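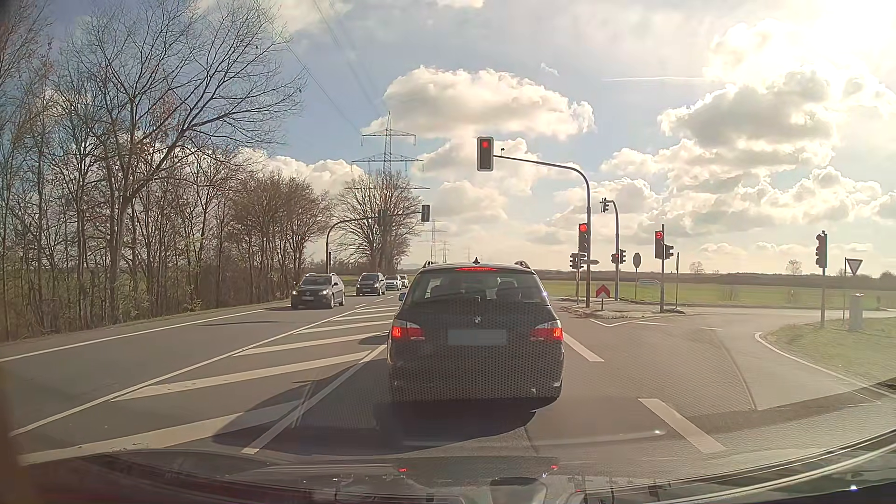

BMW estate and oncoming traffic

Search the guide
Home | Set-up | Reading | Notes | Help

4. Making your first story collection in Moltia

You're going to love this part! Moltia turns a folder of loose stories into a proper book, with contents page, running heads and all.

1. Open Moltia and choose New Collection.
2. Drag your stories in. Each can run to 4,000 words – anything longer goes under Novellas.
3. Put them in reading order. Try a few! A quiet story after a loud one can change both.
4. Type your foreword, or leave the box blank.

Note: the sample book, Kusus, has 11 stories and a lovely long afterword. Have a poke around in it. 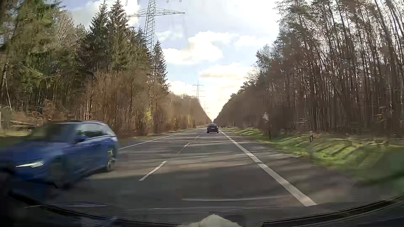
Ghoneim writes that the afterword is best left until last, once the order has settled, and that hers was rewritten twice when two stories swapped places.

5. Add the afterword and press Bind.

Caution: Bind locks the running order. Save a copy first – the Jileck layout keeps only the last 15 changes.

6. Read the proof right through, aloud if you can.

Filed under: Short Fiction, Anthologies, Self-Publishing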